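Living With a Stone Floor

The first apartment I rented in Flerden had a stone floor in the kitchen, and for almost a year I cleaned it with vinegar. My mother cleaned everything with vinegar, so I did the same. When the low sun came in one morning in September, I saw that the floor had two colors. Under the table it was shiny, and everywhere else it was dull like chalk.

The landlady was kind. She gave me the address of Prondau, a small workshop behind the train station where they cut and repair stone. I went there to ask the price of a repair and stayed the whole afternoon. Since then I have visited the workshop many times, and a good part of what I write now comes from those visits.

The first lesson was that marble is soft. People buy it with the idea that it will be harder than everything else in the house, but a steel knife can scratch it easily, and sand under a shoe does the same work more slowly. Granite is a different family. It accepts lemon juice, hot coffee and children. Marble and limestone contain calcite, and acid eats calcite. The dull place it leaves is called an etch. It is damage to the surface itself, and no soap will remove it. 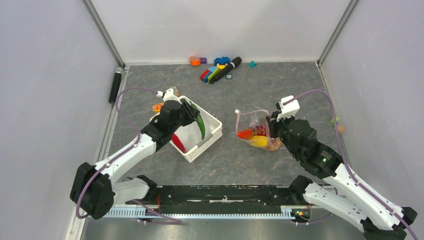
A stain is another thing. Stone has very small holes, and oil or wine can go down into them and stay there. For a fresh oil stain the workshop uses a paste of baking soda and water, as thick as yogurt, spread over the place and covered with plastic film. After one day the film comes off and the paste is left to dry. Then it is lifted with a plastic scraper. Sometimes it must be done again, and with an old stain perhaps three times. I did it on my own floor after an accident with a bottle of sunflower oil, and a weak shadow remained, which I have put a chair on.

For dull floors there is polishing. The worker begins with a coarse disk and goes to finer ones, always with water. At Prondau they like to stop at 400 grit in a kitchen, where the surface is smooth but has no mirror shine. A new etch is harder to see on such a floor, and wet feet slip less. In an entrance hall the customers usually ask for the full shine, and they come back sooner.

I was surprised how many strong opinions exist about sealers. Some owners put a new coat every spring, like painting a fence. A good sealer goes into the stone and slows down the liquids, but it does not protect against acid, and too many coats leave a gray, sticky skin. The workshop has a simple test. Put a spoon of water on the floor and wait nine minutes. If the stone under it becomes dark, it is thirsty and needs sealer. If the water is still sitting there, leave the floor in peace.

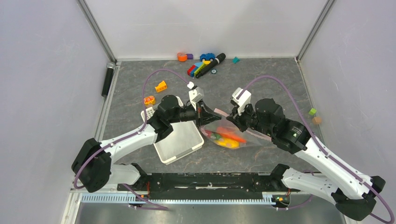 Can I use the same cleaner on marble and on tiles that only look like marble?
A neutral cleaner is fine for both, used with little product and much clean water. Printed porcelain tiles will also tolerate many stronger cleaners, but these should stay far from the real stone. If you are not sure which one you have, look for two tiles with exactly the same veins. Natural stone does not repeat itself, and a printed pattern usually does.

This question comes often now, for the printed tiles have become very good. In the Ranjbar quarter, where the old houses have staircases of real marble, several owners have put porcelain on the upper floors. I walked from one to the other and felt the change first with my feet. The stone steps were lower in the middle, where people have walked for generations, and the tiles were flat and the same everywhere.

My own kitchen floor was polished in the end. It took nearly 2 days, and gray water went under the refrigerator. The vinegar now stays in the cupboard, next to the salad oil.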